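Keeping the Shared Office Refrigerator and Adjacent Desk in Good Order

Last updated: July

This guidance applies to every floor of the Rarkel building on which a refrigerator has been placed beside a desk. It covers the weekly clearing of the appliance, the cleaning of its compartments, and the care of the work surface next to it. Staff assigned to the task should allow 80 minutes from start to finish and should begin after 7 in the evening, when the room is not in use.

Before starting, read the notice on the refrigerator procedure in full. Gather two soft cloths, a bowl of warm water with a little dish soap, a dry towel, and an insulated bag for food that must stay cold while the compartments are being cleaned. Abrasive pads and scouring powder must not be used on any of the surfaces covered here.
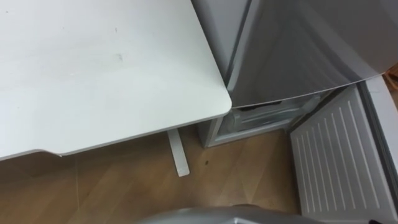
Salar, July

Step 1. Prepare the desk

The desk serves as the holding surface while the refrigerator is emptied, and it must be clean first. White tabletops show marks quickly. Gray smudges and scuffs usually come away with a damp cloth and a small amount of soap, worked in the direction of the long edge. Small dark specks may need a second pass. Do not scrape them with a blade. Dry the surface fully before anything is set down on it.

Pay attention to the front edge, including the shallow curve cut into it. Crumbs and dried drips collect along the rim and on its underside. Wipe the legs and the feet of the desk at the same time, as spills tend to run down to the floor. A wood floor should be wiped with a cloth that has been wrung out well, then dried.

Streaks that remain after two cleanings should be reported to the Cillamell facilities desk. Stronger products may be applied only by the building cleaning staff.

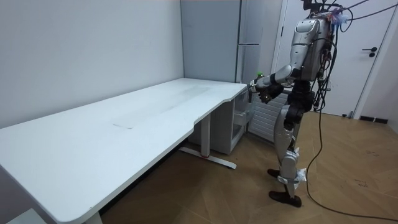

Step 2. Empty the refrigerator

Open one door at a time. Where the desk stands close to the appliance, check that the door clears the corner of the tabletop before swinging it fully open.

Remove items in the following order: door bins, shelves, drawers. Place perishable food directly in the insulated bag. Sealed drinks and other items that keep at room temperature may stand on the desk. Set bottles upright and away from the rounded corner, where they are easily knocked to the floor. Hold a bottle by its upper part and lower it until the base is flat on the surface before letting go.

Check the date on each item as it is removed. Anything past its date is discarded. Open containers without a name or a date are discarded after 9 days. Cans and small containers found lying on their sides should be examined for leaks and returned standing where the height of the bin allows.
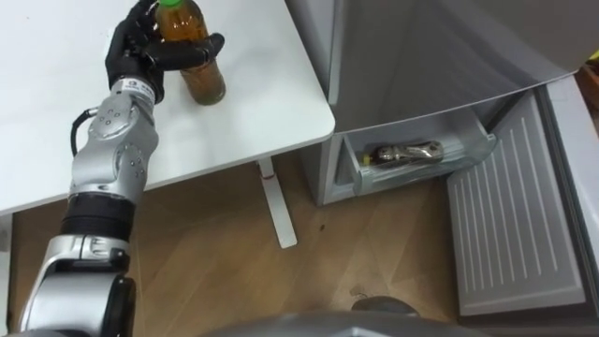
Drinks are sorted separately from food. Bottled tea, water, and juice that have not been opened may be returned to the door bins once these are clean. Opened bottles must carry a name and the day of opening. The label should be placed below the cap so that it remains legible when the bottle is in the bin.

Step 3. Clean the compartments

Lift out the plastic drawers and bins and wash them in lukewarm water. Plastic taken from a cold compartment should stand for several minutes before it is washed, as sudden warmth may crack it. Wipe the inner walls from top to bottom. The ridges on the inside of the door hold residue and should be cleaned one by one with a folded corner of the cloth. Finish with the door seal, and dry it carefully.

Step 4. Return the contents

Replace the drawers first, then the bins, then the food. Leave space between items so that air can move. No container may project beyond the edge of a shelf. Close each door and confirm that it seals along its full length.

Wipe the desk once more and leave it clear. Record the cleaning on the Nguyen wing log sheet. Sheets are kept for 18 months and may be consulted on request at the Cillamell facilities desk.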